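Section 4. Trying Your First Chore in the Culari Simulator

Before you turn the arm loose on a real kitchen counter, please spend an evening with it in simulation. We know you're eager! But wiping a table is harder for a machine than it looks, and a practice table can't be scratched.

1. Open the Lilley workspace and choose "Wipe, plain surface" from the chore list.

2. Set the arm speed to 300 and leave the grip setting at 2 for now. (You can fiddle with both later, and most people do.)

3. Switch to the close view and bring the gripper down slowly until its shadow shows on the tan surface next to it.

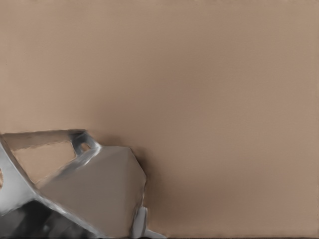
One reader of our last edition, Manninen, wrote in to ask whether all this practice gets you any nearer to a clean kitchen, and said that a sponge and two minutes would still beat any arm on the market. We'd have to agree, at least for now. A bare, flat surface is a fair job for a machine today. Crumbs under a toaster, a sticky ring of jam, a cup somebody left out, those are still yours to deal with, I'm afraid.

4. Press Start and let the whole pass run, all 600 steps of it, without touching the controls.

5. Save the run before you close the workspace.

Note: If the pass stops early with message 521, go back to step 3 and begin again from a little higher up.

Caution: Don't copy your practice speed over to the real arm. Section 5 has the settings for that, along with the Girkham table clamp.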